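4.2 寄付受付画面の配置と完了率

本節では、デジタルコンテンツ配信サービス Kindarine の販売画面に組み込まれた災害支援寄付の受付機能を対象とし、画面配置の差が手続きの完了率に与える影響を検討する。前節で述べたとおり、Kindarine の寄付機能は通常の購入処理と同じ決済経路を用いる。利用者は登録済みの支払い手段を選び、あらかじめ定められた金額の中から一つを指定して確定する。配信事業者は手数料を控除せず、全額を受け入れ団体に送金する。したがって、利用者から見た操作は楽曲や映像作品の購入とほとんど変わらない。

比較したのは2種類の配置である。配置Aでは、寄付の案内を販売画面の最上部に横長の帯として掲出し、選択後は専用ページへ遷移させる。配置Bでは、案内を個々の作品ページの下部に置き、金額の選択から確定までを同一ページ内で完結させる。いずれの配置においても、案内文、金額の区分、受け入れ団体の名称表示は同一とした。

調査の参加者は募集時に支払い手段の登録を済ませており、初回登録に伴う離脱は分析に含まれない。観察期間は17日間とし、参加者ごとに配置を固定した。期間中に案内の選択、金額の指定、確定、取り消しの各操作を時刻とともに記録し、選択から確定に至った割合を完了率と定義した。同一参加者による複数回の寄付は、初回のみを完了率の計算に用いた。 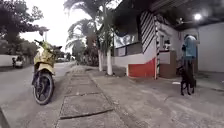 図6 歩道脇に駐車された黄色のスクーター

完了率だけを指標とすることには異論がある、と Themba Mathebula は草稿への意見の中で述べた。確定までの操作が短くなれば完了率が上がるのは当然であり、それは寄付の意思が強まったことを意味しない。むしろ問うべきは、確定後に利用者が自分の支払いを寄付として認識しているかどうかである、というのがその趣旨であった。

この指摘を受け、事後の質問紙に、期間中に行った寄付の有無、金額、受け入れ団体を尋ねる項目を追加した。回答は操作記録と照合し、三つの項目がすべて記録と一致した場合を「正認識」とした。質問紙の提示は観察期間の終了後とし、回答前に領収メールや購入履歴を参照しないよう求めた。ただし、この指示が守られたかどうかを確認する手段は設けていない。

完了率は配置Bが配置Aを上回った。配置Aにおける離脱は専用ページへの遷移直後に集中し、金額を指定した後の離脱は少なかった。遷移によって閲覧中の作品から離れることが、手続きの中断を招いたと考えられる。配置Bでは離脱が特定の段階に偏らず、確定直前の取り消しが配置Aより多く見られた。

一方、正認識の割合は配置Aのほうが高かった。配置Bの誤答の多くは受け入れ団体に関するもので、配信事業者そのものを寄付先と答えた例が目立った。金額の誤答は両配置ともに少なく、選択肢が固定額であったことが影響した可能性がある。また、寄付を作品の購入代金の一部と解した回答が配置Bにのみ認められた。作品ページ内で手続きが完結する設計では、購入と寄付の境界が利用者に伝わりにくい。

同様の傾向は、アプリケーション配信サービス Grison の寄付機能を用いた予備調査でも得られている。Grison では確定後に領収画面を8秒間表示し、その間は次の操作を受け付けない。この仕様のもとでは、作品ページ内で完結する配置であっても受け入れ団体の誤答が減少した。ただし、予備調査では参加者の募集方法が異なり、本調査の結果と直接比較することはできない。表示時間の長さと操作の一時停止のどちらが寄与したかも分離できていない。

領収画面の効果について、Adebayo Akande は、表示時間よりも領収書の書式が重要であるとの見方を示している。購入の領収書と寄付の受領通知が同じ書式で届く場合、利用者は後日の履歴確認の際にも両者を区別しにくい。Kindarine の現行仕様では、両者の差異は件名と明細の一行にとどまる。税務上の控除を申請する利用者にとっては、この点が実務上の障害となりうる。受領通知に受け入れ団体の名称と所在地を独立した欄として設けることは、既存の送信処理の範囲内で実装可能である。

本節の分析には二つの制約がある。第一に、参加者はすべて継続的な有料利用者であり、無料利用者や新規登録者の行動は反映されていない。第二に、添付写真の内容と配置の交互作用は検証の対象外である。募金の呼びかけでは被災地の写真を用いる例が多く、実際の運用における完了率は本調査の値と異なると予想される。次節では、金額区分の設定が平均寄付額に与える影響を扱う。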